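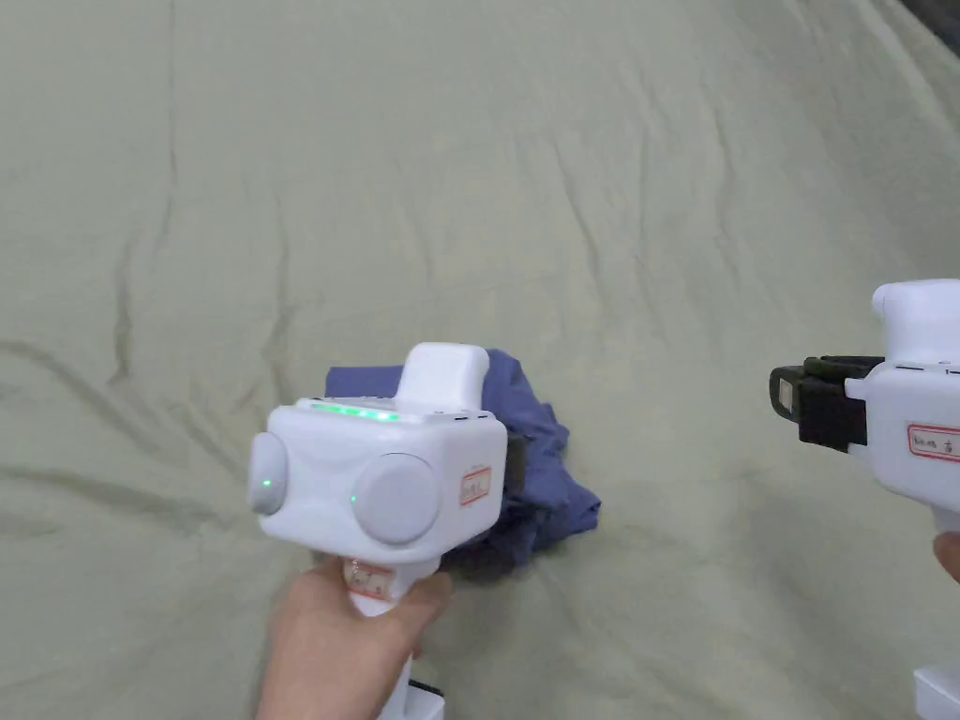 Sheets and Bedding: Your Questions

Mevelard Linens – Help Pages

We get a lot of letters and emails about sheets, and we love them, even the cross ones. These are the questions that come up most often, with the answers we'd give you if you stopped by the shop and had a few minutes to spare. If yours is missing, write to us and we'll do our best.

My sheets come out of the package full of creases. Is something wrong with them?

Not a thing. Every sheet we sell is folded flat and sits in its wrapper until you open it, sometimes for a good few weeks. Wash it once on warm before you use it, shake it out well, and most of those fold lines will be gone by the second night. The deepest one, down the middle, can hang on for three or four washes.

Do I have to iron them?

Please don't feel you must! Some of us iron the top foot or so of the flat sheet, the part that turns down over the blanket, and leave the rest alone. If you do like a crisp bed, iron while the cotton is still a little damp and start from the hem. The Sonden sheets are meant to look soft and a bit rumpled, and we think ironing them is a waste of a nice afternoon.

How do I get a flat sheet smooth without a second pair of hands?

Lay it over the bed with the wide hem at the head, and don't worry yet about how it looks. Tuck in the foot first, all the way across. Then walk up to the head, take hold of the hem at both sides and pull it gently toward you. Long creases that run corner to corner nearly always mean the sheet is sitting at a slight angle, and no amount of patting will move them – you need to lift one side and shift it over. Once it's straight, smooth from the middle outward with your forearm.

What thread count should I buy?

Our everyday Sonden cotton is 300, and the heavier Hamow is 400. We're asked now and then for 500, and we did carry one for a while, but it felt warm and a little stiff to us and we let it go. If you sleep hot, stay with the 300. If you like some weight on you in January, try the Hamow.

Will the pale green fade?

A little, over time, as any soft color will. Wash it inside out with other light things, skip the bleach, and keep it off the line in strong midday sun. What catches people out is face cream with benzoyl peroxide in it, which can leave pale or orange patches on pillowcases. We can't fix those, I'm sorry to say, so keep a white pillowcase for the nights you use it.

Can I buy one sheet on its own?

Yes, both flat and fitted. Shades can differ slightly from one dye lot to the next, so if you're matching a set you already have, send us the lot number from the care label and we'll look on the shelf. Lot 113 of the sage was a touch grayer than the others, and we still have a few flat sheets from it in queen.

My fitted sheet pops off the corner. What size do I need?

Measure the depth of your mattress with the topper on, if you use one, and add two inches. Our standard pocket is 15 inches and the deep pocket is 18. When you put it on, do opposite corners first – top left, then bottom right – and the last one will go on with a lot less wrestling.

How should I fold them for the closet?

Any way that fits your shelf. One trick we like is to fold the whole set small and slip it inside one of its own pillowcases. Change which way you fold the sheets once in a while, too, and the cotton won't wear along the same line.

Can I return a set after I've washed it?

If there's a fault in the weave or the stitching, yes, washed or not. If you've simply changed your mind, we need it unwashed and in its wrapper. Bring it to the counter on McIntyre Street or mail it back with the slip from the box. The counter is closed on Mondays, but the mail is opened every weekday morning.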